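Science and Technology for Young Readers | Machines at Work | Robots in the packing room

Robots in the Packing Room: How Jobs Change When a Machine Arrives
April 7, 2020

Reading level: ages 9 to 12

Many things you use at school were packed in a box by a person. A desk set is a good case. It may hold a pen holder, a marker, a ruler and a pad of paper. Each part is made in a different place. Someone has to bring the parts together, check them and put them in the box in the right order.

Brasside is a company that packs desk sets for schools and offices. Its packing room has 6 work tables. For many years, all of the tables were run by hand. In January, the company began using robot arms at 4 of them. This article explains what the arms do, how they do it and what the people in the room do now.

What is automation?

Automation means using a machine to do a task with little help from a person. A dishwasher is automation. So is a traffic light that changes by itself. In a workplace, automation usually covers single tasks. A job is made of many tasks, and a machine may take over one of them while the others stay with the worker.

Before the change, a packer at Brasside had this list of tasks:

Read the order sheet.
Fetch the parts from the shelf.
Look for cracks, dents and missing caps.
Put the marker in the pen holder.
Place everything in the box.
Close the box and attach the label.

The robot arm was given the fourth task and part of the fifth. It picks up markers, puts them in pen holders and moves the filled holders to a tray. A packer still does everything else on the list.

The parts of a robot arm

A robot arm is a chain of stiff pieces called links. The links meet at joints. Each joint has a motor that can turn it by a small, exact amount. Your own arm works in a similar way. The shoulder, elbow and wrist are joints, and the bones between them are links.

At the end of the arm is a tool. The tool depends on the task. A painting robot carries a spray head. A welding robot carries a torch. For picking up small objects, the usual tool is a gripper. Many grippers have only two fingers, which open and close like tongs. The fingers must open wider than the object and then close with enough force to hold it. Too little force and the object slips. Too much force and it may be crushed or scratched.

The arm also needs instructions. These are stored in a program. The program used at Brasside is called Dronotus. It holds a list of positions, and for each position it says how fast the arm should move and whether the gripper should be open or closed.

How one marker gets into one holder

1. The arm moves to a point above the marker.
2. The gripper opens.
3. The arm lowers until the fingers are on both sides of the marker.
4. The gripper closes.
5. The arm lifts, moves sideways and stops over the pen holder.
6. The arm lowers the marker and the gripper opens again.

A person does all of this without thinking about the steps. A robot needs every one of them. If step 3 ends a little too high, the fingers close on air. If the holder has been bumped out of place, step 6 drops the marker on the table. The arm will carry on to the next step anyway, unless it has a sensor that tells it something is wrong.
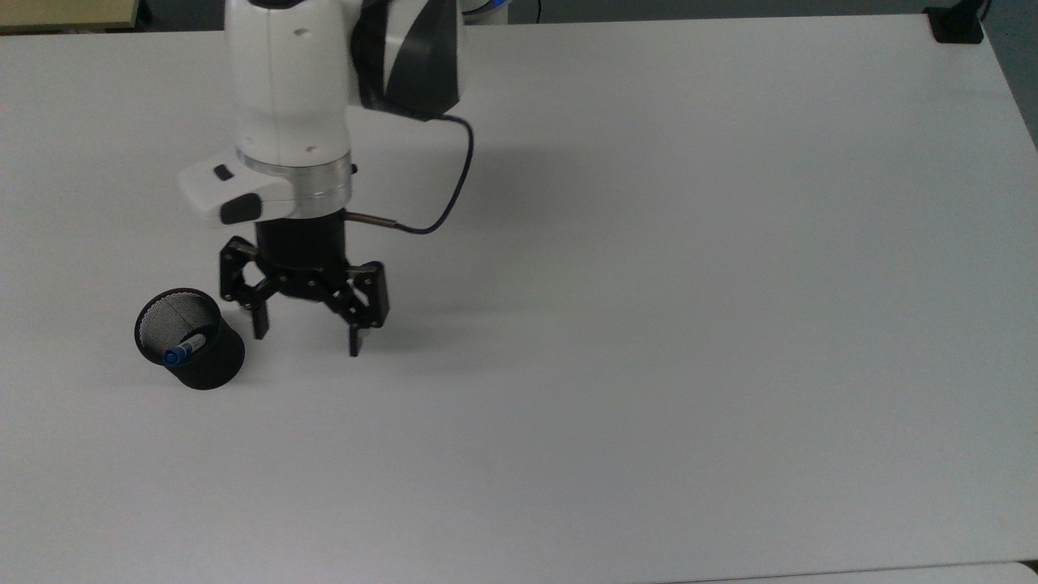
A two-finger gripper with its fingers open, beside a black mesh pen holder.

Why is there so much clear space on a robot's table? Anything left in the arm's path can be hit or knocked over. Workers at Brasside keep cups, phones and tools on a separate shelf. Only the parts for the current order go on the table.

What changed for the people

The packers used to put as many as 900 markers into holders in one shift. The movement is small, but making the same movement all day can cause sore wrists and fingers. This is called repetitive strain. Packers at the robot tables now make that movement much less often.

Other work has been added. Packers now load parts, watch the arm and stop it when a part is out of place. Some have learned to change positions in the program. That training was given by Trajkovski, the firm that installed the arms, and each learner followed a printed manual of 123 pages.

Not every change was welcome. Watching a machine can be dull, and it is hard to pay attention to something that goes right most of the time. Packers also said it was harder to talk with the person at the next table, because the arms stand between them. Brasside now has packers swap between robot tables and hand tables during each shift.

Do robots take jobs away?

Sometimes they do. If a machine does part of the work, a company may decide it needs fewer people. It may also keep the same number of people and pack more boxes. Which one happens depends on how many orders come in, what the machines cost and what the company and its workers agree on.

At Brasside, no packer has been let go since the arms came. The company has also hired no new packers in that time. Both facts matter if you want to judge what the machines have changed.

What people still do better

Soft and tangled things are difficult for a gripper. So are mixed orders. The Wutard gift set, for example, comes with a ribbon that has to be tied by hand, and its contents are different for each customer. Those sets are packed at the hand tables.

People are also better at noticing problems they were not told to look for. A packer who smells glue or hears a rattle will stop and check. A robot arm without a sensor for smell or sound will not.

Words to know

Automation: using a machine to do a task with little help from a person.
Gripper: the tool on a robot arm that holds objects.
Joint: a place where two links meet and can turn.
Link: a stiff piece of a robot arm.
Program: the stored instructions a machine follows.
Repetitive strain: soreness caused by making the same movement many times.
Sensor: a device that measures something, such as light, sound or pressure.

Try it yourself

Put a marker and an empty cup on a table. Ask a partner to close their eyes and move the marker into the cup using only your spoken instructions. Write down each instruction as you give it. Then move the cup a little to one side and read out the same list again, without changing a word.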